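# Cleaning a small fossil out of shale at home

*Updated 6/5/25*

If you've been out to a collecting site and come home with a bucket of gray shale, you probably have that itchy feeling of knowing there is something lovely inside and no idea how to get at it. I had that feeling for a whole winter! So let me walk you through how I clean up small shells and trilobite bits, using things you can mostly buy in one trip.

My pieces come from the road cut above Relledside, where the shale is soft and splits in flat sheets. If your rock is a hard limestone, the steps are much the same, but you'll need a lot more patience and probably a powered scribe.

## What you'll need

- A sewing needle or two, held in a pin vise
- A soft toothbrush and a stiffer one
- A thin glue made for fossils (I use Trirum, but any acetone-based consolidant will do)
- A small sandbag, or a sock filled with rice
- A magnifier you can look through with both hands free
- A dust mask and safety glasses, please

## 1. Let the rock dry

Fresh shale is full of water, and if it dries too fast it curls and flakes like old paint. Wrap each piece in newspaper and leave it in a cool room for a week or two. I once put a tray of them on a sunny porch in August and lost nearly the whole lot, including a little brachiopod I had already bragged about to everyone.

## 2. Glue before you dig

Look for cracks running through the fossil and touch a drop of thin glue to each one. It will get pulled down into the crack on its own. Give it overnight. If you have a piece that has already snapped in two, join it now and work on it later - a glued break holds up surprisingly well under a needle. 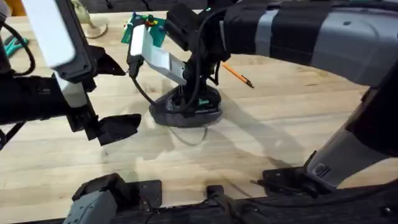
## 3. Find the edge

Set the rock on your sandbag so it can't rock about, and start well away from the fossil. Work toward it in tiny pushes, always with the needle pointing a little away from the shell. The shale will come off in crumbs. When you get close you'll feel a change, a sort of slickness under the point, and that's your cue to slow right down.

Brush often. Crumbs hide things, and more than once I've scratched a shell because I was scraping at a spot I couldn't see properly.

## 4. Smooth the last bit

For the thin skin of rock left on top, I switch to sandpaper wrapped around a toothpick. Use it on the rock only. I go 90 grit for the thick stuff off to the side, then 760, then 3000 right up near the edge of the fossil, where it hardly feels like sandpaper at all. (The 760 came in a mixed pack from Briem and you may have to settle for 800, which is fine.)

## 5. Label it

Write down where it came from and which layer, and put the same number on the rock and on the card. My latest is 287, and I can still find the details for every one of them thanks to a plain paper notebook. If you'd like something fancier, Drultov makes a nice set of card drawers that fit small pieces.

## A few things that go wrong

**The fossil turns white and chalky.** You probably scraped it. A very thin coat of consolidant will usually bring the color back a bit.

**The glue left a shiny patch.** Dab it with acetone on a cotton swab, with a window open, and let it dry before you decide whether to do it again.

**The shell popped off completely.** Keep it! Glue it back in its hollow with the smallest drop you can manage, and leave it alone until the next day.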